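4. Session rules for two-handed garment recording

4.1 Why write the rules down

Data collection with hand-held grippers has become cheap and quick, and we think this is one of the happiest developments in manipulation research in years. A person picks up two grippers, folds a shirt, and the motion can be used to train a policy. The practice around the recording has not kept pace. When we merged our first sets from the Flornham and Flodside sites, the devices were identical and the habits were completely different. Operators at Flornham dropped a garment at the end of a fold and moved their hands away. Operators at Flodside kept hold until the next episode began. Policies trained on the mixture hesitated at release, and it took us most of April to trace the hesitation to an end-of-episode rule that existed at one site and had never been spoken aloud at the other.

The Zollov protocol grew out of that month. It is short on purpose. A new operator can read it in one sitting, and every rule in it can be checked by a second person who was absent from the session.

4.2 Rules for the operator

Rule 1. Both grippers are in hand before recording starts, and both stay in hand until it stops. An episode in which one gripper is set down is kept but tagged, and it does not count toward the quota.

Rule 2. The status light is checked on each device at the start of every block of 14 episodes. Operators told us they would forget a check that came at irregular times, so we tied it to the block.

Rule 3. One hand lifts, the other waits. For the opening grasp on a crumpled garment, the second gripper is held open and still near the cloth until the first has a secure hold. This was our most debated rule and it is now our favorite! Simultaneous first grasps look efficient, but annotators disagreed about which hand led in a large share of them, and the disagreement carried straight through into the action labels.

Rule 4. The garment is grasped by the fabric the operator would choose with bare fingers. We removed an earlier instruction to aim for seams and hems. It produced tidy recordings of a task that people do not do.

Rule 5. Jewelry and watches may be worn if they sit clear of the device and do not catch on the cloth. We began with a full ban. Garcia, our third site, showed that operators who kept their usual rings and bangles on worked at the same pace as those who did not, and we saw no effect on tracking. Loose sleeves are still rolled above the forearm.

4.3 Rules for the surface and the room

The work surface is covered with a plain cloth that contrasts with the garment. It does not have to be smoothed flat between episodes. Some wrinkling is useful, and a policy that has only seen a taut sheet does poorly in a bedroom. The cover is swapped after 40 episodes whether or not it looks worn.

Rooms are left as they are. Signs, furniture and marks on the wall stay where they were found, provided that no personal information can be read from them. Each device carries a handwritten label, and the label is copied into the session log before the first episode. We tried printed codes and went back to pen, which was faster to replace.

4.4 Auditing

A session passes when a second reader, working only from the log and the recordings, can confirm Rules 1 through 3 for every sampled episode. We drew 200 episodes across the three sites and found that 150 passed at the first reading. Most of the failures came from a missing light check, and these were concentrated in the first day of each operator's work. Figure 3 shows the lift-and-wait posture of Rule 3 with a T-shirt.

Figure 3. Opening grasp on a blue T-shirt. The left gripper holds the fabric; the right is kept near it.
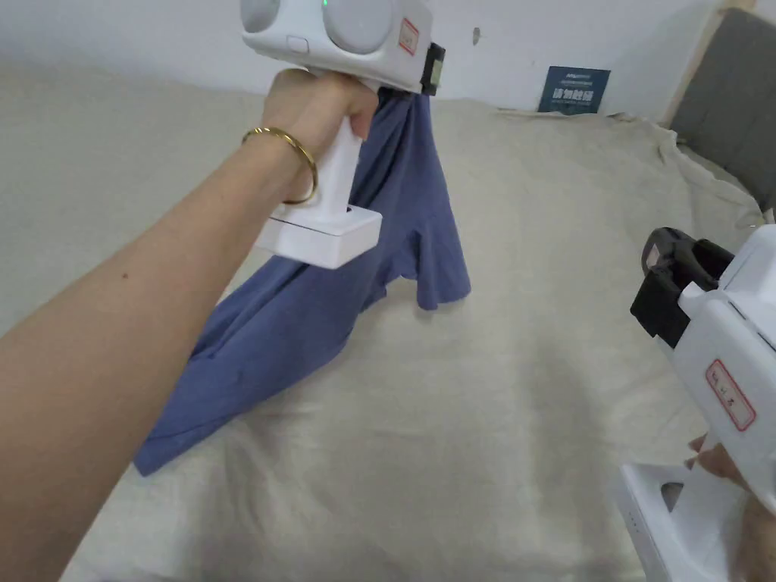

The failed episodes were kept in the release with their tags, so that other groups can decide for themselves how strict to be. We would love to see the rules tested on trousers and bedding, where a waiting hand may have to support weight much earlier.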